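Brividton says the penalty kill is fixed. Is it?

Brividton has given assistant coach Sajib Amarasinghe a 2-year extension, and the club would like you to know that the penalty kill is why. General manager Nusrat Majumder told reporters after the morning skate at the Ghoneim rink that the short-handed units had "turned the corner" and that the team wanted to lock up the man responsible before somebody else came calling.

The case goes like this. Through nine games Brividton has killed off 80 percent of its penalties, up from a number last season that the club did not put on the handout and that most fans would just as soon forget. Majumder called the jump "real" and used the word again a minute later. Amarasinghe, for his part, said he was happy to be staying and that the players deserved the credit.

Fair enough. But it's October, and a decent run in October has fooled this front office before. A couple of seasons back it was the power play that had been solved for good, and by the holidays the same people were explaining why it needed more time.

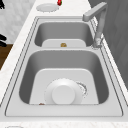 The schedule has been kind, for a start. Most of those kills came against clubs that can't get the puck across the blue line with any speed, and when they did set up, they stood still and waited. Against that sort of opponent the new box looks great. The puck goes to the far side and sits there behind the traffic, about as dangerous as that little golden-brown speck on the floor of the smaller basin, with the ledge between it and the big one. Then Prallen came in and moved the puck from side to side through the middle, and the box came apart. Two goals against in the second period, both from the same spot, both with the goaltender still sliding over from the other post.

Majumder was asked about the Prallen game and said every team has a night like that. True. It was also the one night the penalty kill faced a power play that anyone in the league worries about, so it seems a strange one to throw out.

Amarasinghe was more open about it. He said the forwards had been caught too high and that the second goal came off a change that should never have been made. "We got stretched. We talked about it, we've worked on it, and we'll see," he said. That "we'll see" was the most believable thing said at the podium all morning.

What has changed since last season is easy enough to spot if you watch the first few seconds after a lost draw. Brividton used to collapse straight to the crease and hope. Under the new setup one forward stays up and chases the point man toward the boards, while the others shade to the strong side. When it works, the pass gets rushed and the puck ends up off the glass and down the ice. The club has plenty of clips of it working and showed several. 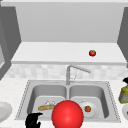

The trouble is what happens to that forward when it doesn't work. He chases, he misses, and the play goes on behind him. Twice against Prallen he was left out near the blue line with no one within a stick's length of him, as lonely as the one small red tomato toward the right end of that long white shelf. At that point the other team is playing with even more room than the penalty gave it. Good power plays find this on video in an afternoon, and the ones coming up on the road trip are good.

There is also the matter of the goaltending, which got no mention in the announcement at all. The penalty kill percentage goes up when the saves go up, whoever draws up the box. Brividton's goaltender has been sharp in the early going and has bailed out more than one broken coverage. Maybe that lasts. Majumder said he did not want to "get into splitting up the pie," and moved on to the next question.

None of this makes the extension a bad one. Assistants come cheap next to players, Amarasinghe is well liked in the room, and steady coaching is worth something to a team that has churned through staff the way this one has. It's the sales pitch that wants a second look. Tenent, the club's jersey sponsor, is already running a promotion tied to clean penalty kills at home, with a discount the next day for ticket holders, and the announcement spent nearly as long on that as on the coverage changes.

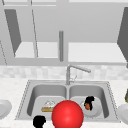 Page last changed: 5:40 p.m.

The club confirmed later in the afternoon that the extension begins when Amarasinghe's current contract runs out, so he remains on his present terms through the end of this season. Salary was not disclosed. A spokesperson declined to say whether the deal includes an option or a bonus tied to the penalty kill numbers.

An earlier version of this story said Amarasinghe also runs the defense pairs at even strength. He shares that job with the head coach.

Brividton practices in the morning and then leaves for Prallen, where it gets another look at the power play that picked it apart at home. Majumder said he expects a different result. Amarasinghe said the box will stay the same for now, with one change to the second pair of forwards that he didn't want to name before the game.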